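Keep Listening to the Old Ones

Skevach has been in orbit for 3,235 days, and I heard it again this morning while the coffee was brewing. It's a satellite the size of a shoebox. Its main instrument quit years ago, its batteries hold a charge the way a cracked cup holds tea, and every 80 seconds, when it has sunlight on its panels, it sends a short burst that says how it's doing. I love that burst. I have a folder full of them!

The Desthorpe ground station plans to stop scheduling passes for Skevach after this spring. The reasoning is easy to follow. The science is over, the antenna time could go to newer missions, and somebody has to be paid to look at the data. I've read the plan twice and I don't think anyone involved is being foolish. I still think it's the wrong call, and I'd like to make the case for keeping a few old spacecraft on the listening list long after they've done what they were built for.

Start with the beacon itself. It's tiny, 20 numbers in all: bus voltage, panel currents, a handful of temperatures, a reset counter, and some odds and ends that the original team put in for reasons I have never been able to work out. Any one of those bursts is dull. Put nine years of them side by side and you get a record of how ordinary parts age in a real orbit, through real eclipses, with real radiation going through them the whole time. You can't buy that. A thermal chamber on the ground can do wonderful things, and I've spent happy afternoons standing next to one, but it gets booked for weeks, and Skevach has been at it for years.

What thrills me most is the temperature data. The satellite swings from sun to shadow and back many times a day, and when you plot all those swings with the season along the bottom you get bands and drifts and little islands where the spin changed and a different face got the sun. I print these plots large. There's one from January taped over my desk, and people who have no interest in spacecraft walk up to it and ask what it is.

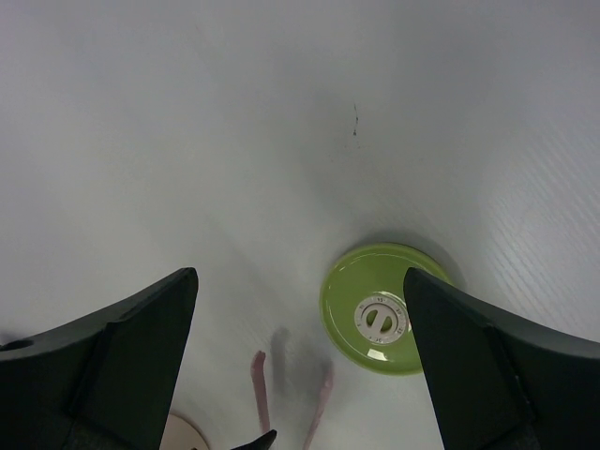
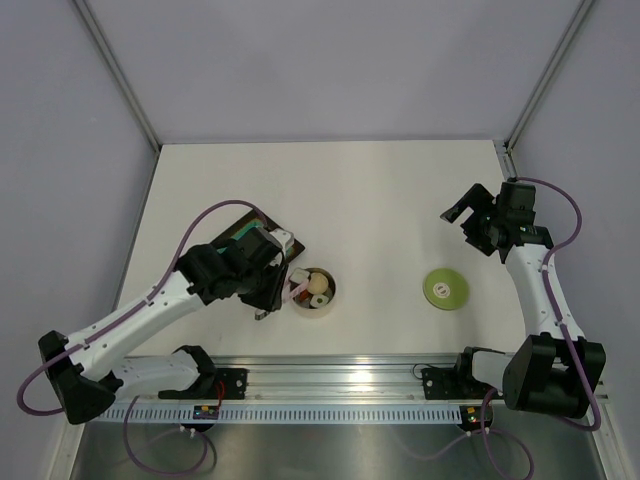
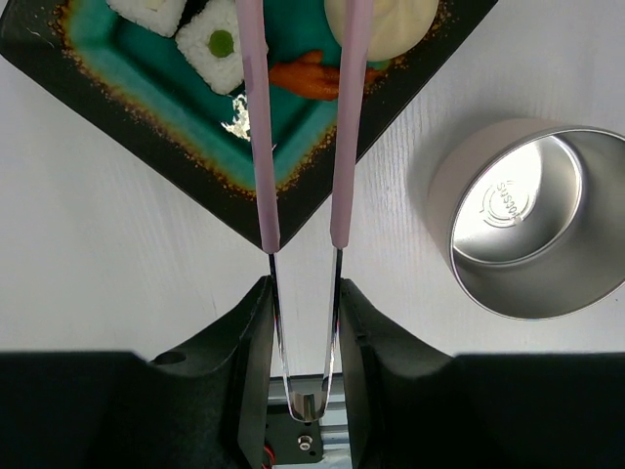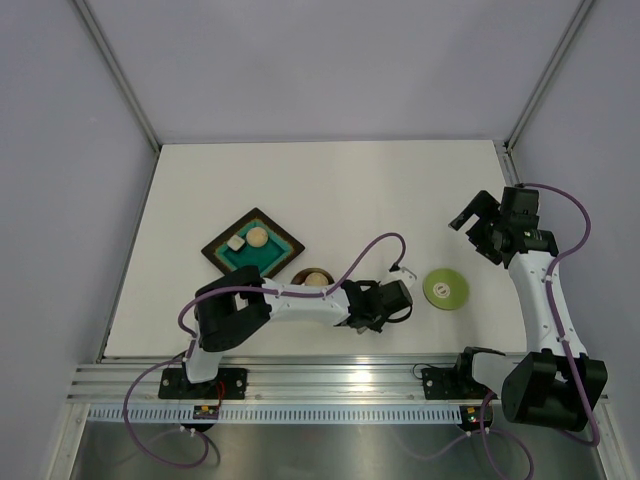 Color matters more on those plots than I first thought. For a long time I used the standard rainbow scale, which is bright and cheerful and puts sharp edges in places where the data has none. I'd see a stripe of yellow, get excited, and find a change of half a degree. These days I want something closer to the glaze on the plate in the third picture, with a rim that's nearly black, then a thin line of rusty orange and amber specks, then the deep teal-green middle going lighter at the sloping sides. Black for no signal, amber only at the boundary where a pass begins or drops out, and slow greens for everything the satellite measured. I rebuilt the January plot that way over a weekend, and two of the stripes I'd been so proud of vanished. A third one, a slow cooling on the battery side that I'd never noticed, came right up.

That slow cooling is why I'm writing this. I don't know what it means. It could be the coating on one panel changing, or a shift in how the thing tumbles, or a sensor going bad by tiny steps. Another year or two of beacons would help a lot in telling those apart, and the Brivine team, who are building a small craft with a very similar body, would surely like to hear the answer before they pick a coating.

There's a fair objection about cost, so let me be specific about what I'm asking for. I don't want the big dish. Skevach transmits at 2 watts and passes low enough that a modest antenna on a roof can pull it in on most evenings. Sadeghi, the little club station I belong to, has done it with a receiver that lives in a cookie tin. What we can't do by ourselves is catch the passes on the far side of the world, keep the archive in one format, or answer the occasional command question. A few minutes of Desthorpe's time each week would cover it. Hand the rest to the clubs. We'd be delighted, and we already get up at silly hours for this.

I'd go further and ask for it to be written in at the start. Every new small mission should say, before launch, where its beacon format will be published and who may keep listening once the funding ends. It's a page of text. Skevach's format was passed around as a scanned printout with coffee on it, and three of the fields are still guesses. Imagine having that page for every satellite up there, and a few dozen rooftops logging them night after night!

Skevach's next good pass over my house is at dinner time. I'll be out in the yard with the handheld antenna, and dinner can wait the ten minutes.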